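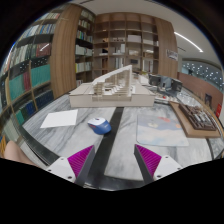

Cilthorpe, Dec 11, 2023

Progress report to the Plamton fund: desk-object handling with hand-held grippers

The short version is that we are behind, we know why, and the reason is smaller than a postage stamp. The longer version follows, as the grant agreement requires.

In our April report we said the hand-held grippers were "performing reliably." That sentence was true on the day it was written and has not aged well. The fault described in this report was very likely already present, quietly spoiling recordings while we congratulated ourselves on the pace of the work.

What went wrong

Each gripper has two fingers with ribbed magenta pads. An operator carries it to the table, picks something up, moves it and lets go, and the recording goes into the training set for the arm. Most of our tasks use ordinary desk items: a computer mouse, a mouse pad, a sheet of paper. The mouse task is the one we run most often, and it is where the trouble showed first.

When the arm was trained on the newer recordings, it began closing its fingers too early. It would approach the mouse with great confidence, pinch the air just in front of it, and carry the air carefully to the mouse pad. It did this over and over. On the scoring sheet it logged 35 attempts in one afternoon and 2 successes, and we have doubts about one of those.

We blamed the software first, as is traditional. Two weeks went into the training code, which was fine. We then blamed the marble tabletop, on the theory that the veins and the black strip were confusing the model. Covering the table made no difference, apart from using up a good deal of brown paper.

The cause was a retaining clip inside the finger linkage on one of the grippers. It had worn enough to let one finger lag behind the other as the hand closed. Operators felt a little slack and corrected for it without thinking, because people are good at that. The logged finger opening did not correct for anything. The arm learned from the log.

Effect on the data

We had 3000 recordings at the time the fault was found. Of these, 364 came from the affected gripper after the wear became measurable, and all of them have been pulled. We considered adjusting the opening values by calculation and keeping the lot. Kiiskinen, who supply the linkages, advised against it, and a short trial on our side gave results bad enough to settle the argument.

The paper task may also be affected. A flat sheet has to be pinched at the edge, and a small error in finger opening matters more there than with a mouse. We are still checking, and will not claim those recordings as deliverables until we have finished.

Safety

No one was hurt. We did record one incident during fault finding: the arm, having missed the mouse, kept going and pushed against the table until the force limit stopped it. The limit worked as designed. The emergency stop was pressed a moment later by an operator who would like it noted that they were reaching for it anyway. We have since lowered the force limit for all desk tasks and marked a line on the floor that people stay behind while the arm is running. The old line had been covered by a rug.

What we have changed

The clip is now a steel part, fitted to every gripper. Operators run a closing check at the start of each session against a gauge block, and the result is saved with the recordings. A session with no check result is rejected by the upload tool. This has already annoyed everyone at least once, including the person who wrote the rule.

Dilidach has agreed to lend us a spare gripper while ours are taken apart one at a time, so recording has not stopped.

Schedule and money

Milestone 3 will be late. We ask to move it to the end of April and to leave the final delivery date where it is. The replacement parts were cheap and came out of the consumables line. Staff time was not cheap, and we have set it against the contingency, which now looks rather thin. We are not asking for more at this point.

The next report will include the repeat mouse trials and a decision on the paper recordings. The worn clip is in an envelope in the office, should the fund wish to see where its two weeks went.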